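Stidholm Pathway Sealer, Grade 3
Supplied by Tirix Surface Products
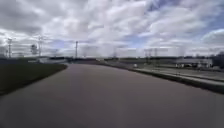 Stidholm Grade 3 is a water-based sealer for asphalt footpaths, shared cycling routes and park access ways. It is supplied ready to use and is intended for sound asphalt that has cured for at least one full summer. It should not be applied to concrete, pavers or rubberised playground surfacing. Customers with those surfaces are directed to the Gratalton range.

The sealer dries to a matte grey finish. Colour will vary slightly with the age of the pavement and the amount of exposed stone. Councils wishing to match an existing path should order a sample tin and treat a small area beforehand.

Specifications
Product code: 548
Container: 20 litre pail with resealable lid
Coverage: 110 square metres per pail, single coat
Coats required: 2
Drying time between coats: 4 hours at 20 degrees
Application temperature: 10 to 35 degrees
Clean-up: water, before the product dries
Storage: under cover, away from frost and direct sun

Preparation
The surface must be swept, free of oil and dry to the touch. Grass should be trimmed back from both sides of the path, and any soil that has crept over the asphalt removed with a square-mouthed shovel. Cracks wider than a pencil line are to be filled with Shehu Crack Filler and left overnight. Moss must be treated and brushed off before sealing begins.

Application
Stir the contents thoroughly. Apply with a soft broom, squeegee or low-pressure spray unit, working across the path in even passes. Avoid pooling in low areas. The second coat should be laid at right angles to the first where the width allows. Keep the path closed to walkers until the second coat is dry, and to bicycles and maintenance vehicles until the following day. Do not apply if rain is forecast before nightfall.

Ordering
Pails are sold singly or by the pallet. Pallet orders are delivered to depots with a forklift or loading dock. A tailgate truck can be arranged at an additional charge. Orders placed after December 14, 2025 will be dispatched in January, when the warehouse reopens.

Safety data sheets are sent with every order and may also be requested from the office. Technical enquiries should be addressed to Nafula Mushi, and account or tender enquiries to Keyvan Hassanpour. Please quote the product code in all correspondence.

Related products
Shehu Crack Filler
Stidholm Soft Broom Head
Gratalton Paver Sealer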